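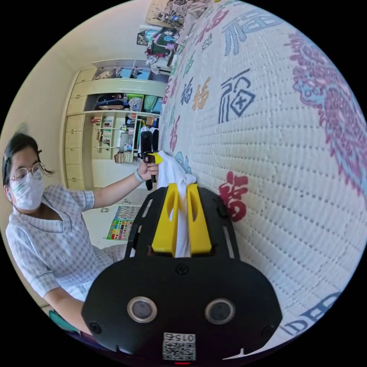

Quilted mattress, woman seated at left.

Mata Guest House Co-op, minutes, April meeting
Started 4 pm, quorum ok. Last minutes approved, no changes.

Bedding. Two quotes in. Flirotach 900, delivery included. Dalisay 1,000 but takes away the old ones. Long talk about haul-away, county dump charges by the piece now. Vote: Dalisay, carried, one against.

Boiler. Still making the noise. Ciltura can come before the season opens, wants a deposit of 54. Approved.

Breakfast hours. Moved to 7 from 6:30, guests complained last time so trial only. Review in summer.

Parking. Gravel washed out again by the lower gate. Defered, need a price.

Laundry room key missing. Whoever has it please put it back on the hook, no questions.

AOB: sign out front needs paint. Website still shows last years rates, to be fixed this week.

Next meeting same time, bring the linen list.
Closed 5:20 pm.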